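Bench automation at Kinham: staff FAQ
Updated Fri 11 December

What is changing?

Plate preparation on the Jutura line moves to a liquid handler and a robot arm that share one table. The handler pipettes through a row of tips; the arm has a green-fingered gripper and works beside three plate holders on a white mat.

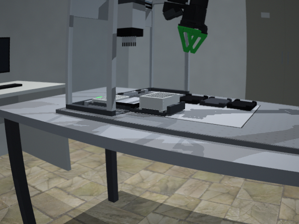

Will anyone lose their position?

No. The five bench technicians stay on the line. Two move to run planning and error review, under Thaís Moura.

Who loads the deck?

The technician on shift. Tip boxes and plates are still checked by hand against the run sheet – the software does not verify lot numbers.

What happens when a run stops?

Do not reach between the arm and the handler. Pause the run from the keyboard on the second desk, note the step number, and call Jarmo Ikonen at extension 633.
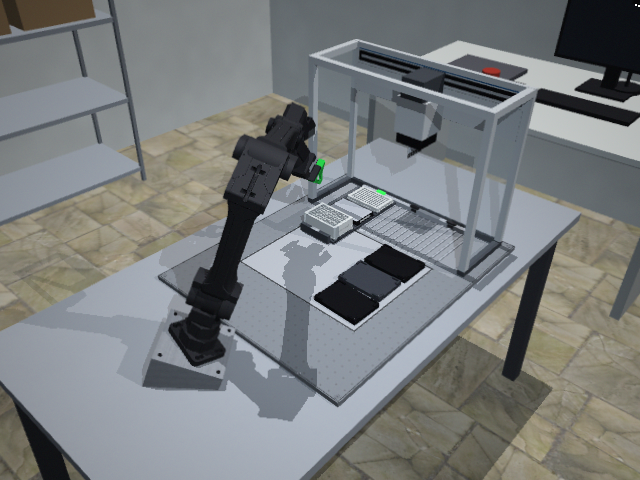

Restart only after he has cleared the fault. A partial plate is discarded and logged as a loss. It does not count against the technician's record.

Is training required?

Yes, two sessions. The pass mark is 80 percent. October attendees from the Bragança site do not need to repeat the first one.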